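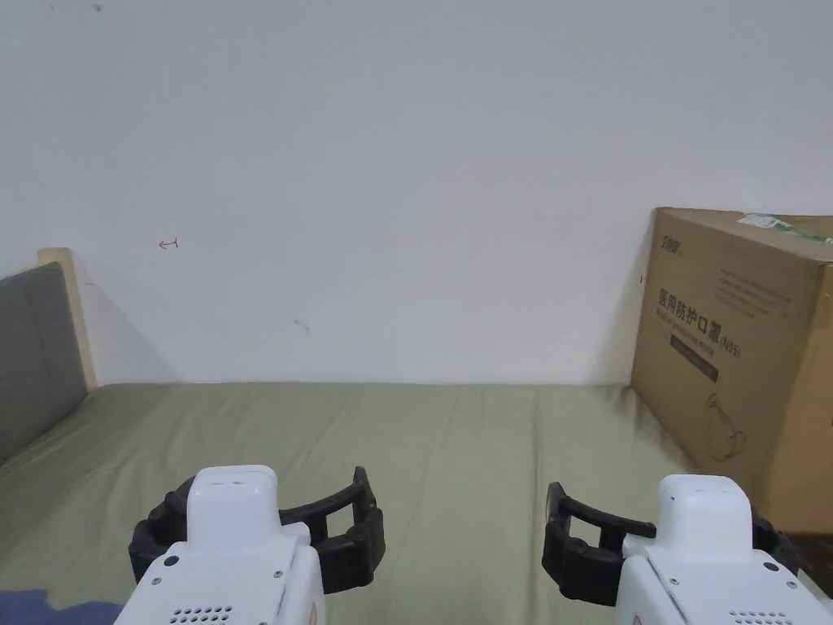

**Unit 4: Who gets to vote in local elections?**

Notes for the second half of the session. Read the Dellwood packet first, all 11 pages of it.

Supporters of the Dellwood charter change say that letting noncitizen residents vote for school board would raise turnout. Maybe. The packet gives one figure, 400 new registrations, and never says how many of those people voted. A registration is a form. Keep the two apart in your essays.

Opponents do no better. Hugo Escobar's op-ed claims the change "cheapens" citizenship and would slow down naturalization. He offers no numbers for either. If people really put off applying so they could keep voting for school board, I'd like to meet one.

**Terms**

- *Franchise*: the right to vote. Set partly by states, partly by federal law.
- *Naturalization*: becoming a citizen after birth.
- *Home rule*: power a state hands to a city to run its own affairs. How far it stretches is usually what the lawsuit is about.

**Reading the Umness survey**

Remedios Sotomayor's critique is short and worth your time. Her main complaint is the wording of question 2, which asks whether "taxpayers" should have a say. Swap in "noncitizens" and see what you'd answer. She also notes that the survey was handed out in March at meetings run by one side.

**For next time**

Write one page on which claim in the packet has the weakest support. "Both sides have a point" will not get you credit.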